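Search Search this site Menu

The Drawer Where the Old Gear Goes to Wait

6 min read

By Alasdair Forsyth

Every household I have ever lived in has kept a drawer of dead electronics, and every one of them has insisted the contents were only resting. Mine is the second one down in the hall. It holds four chargers, a radio that picks up one station (farm prices), and a router that left my service three apartments ago and still follows me around like a divorced uncle.

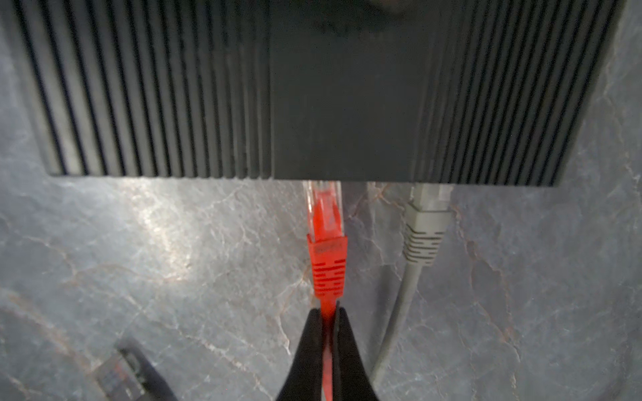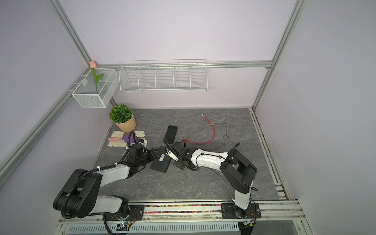
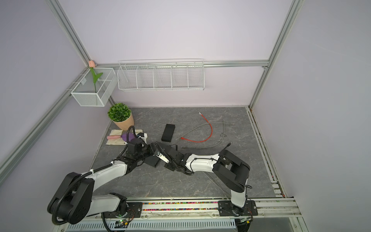
Black hardware, up close and at table distance.

I went looking for people who had solved this. What I found was Bo-ram Yoo, who rents a former shoe shop on Nindine Street and will take your old equipment off you every Saturday until noon, provided you can say out loud that you are never going to use it again. She makes you say it. Grown men have gone back to their cars.

"They tell me it still works," she said. "I ask them what it works for. Then we both look at it for a while."

Yoo has 1,781 items on her shelves, a figure she gave me without looking up, and she sells them on for parts or repairs them for anyone who turns up with a use. The biggest category is power adapters. The second biggest is a home stereo called the Trivon, a squat thing that was apparently given as a wedding present to an entire generation in this county and then never plugged in. She has 40 of them. She would like to have fewer.

My own attempt at reform started badly. I carried the drawer to the kitchen table and sorted it into things to keep and things to let go, and an hour later the keep pile contained the drawer. I called my friend Musa Eze, who moved house last spring with one van and a clear conscience, and asked how he had done it.

"I didn't open anything," he said. "If you open the box, you're finished."

Musa paid $118 to have his boxes hauled off unexamined and has since bought back, by his own account, two extension cords and a label maker. He considers this a bargain. I consider it the behavior of a man who never loved a cable.

There is a case for the hoarders, and Crisanto Pangilinan makes it better than I can. He ran the repair counter at Saraç for most of his working life and now does the same work in his garage with the door up. People come to him with the amplifier their father bought, or a clock with a cracked face, and what they want fixed is seldom the amplifier or the clock. He fixes it anyway. His garage holds over 3,000 screws in baby food jars, and he can find the one you need while talking about baseball.

He does have limits. A customer once brought him a Skarnamis bread machine with the paddle missing and asked for an honest opinion. Crisanto told him to buy bread.

I took my router to Yoo in the end. There was a line. The man in front of me, Dindo Abella, had brought a fax machine in a laundry bag and was practicing his sentence under his breath. He got as far as "I am never going to" and asked if he could come back next week. Yoo said of course. She has heard it from him before, same bag.

When my turn came I said the words quickly, the way you pull off a bandage, and she put the router on a shelf between two others exactly like it. I drove home with a strange lightness and, on the passenger seat, a Trivon. She let me have it for nothing. The left speaker still needs looking at, so for now it is in the hall, on top of the drawer.

Contact us | Copyright, all rights reserved | Back to top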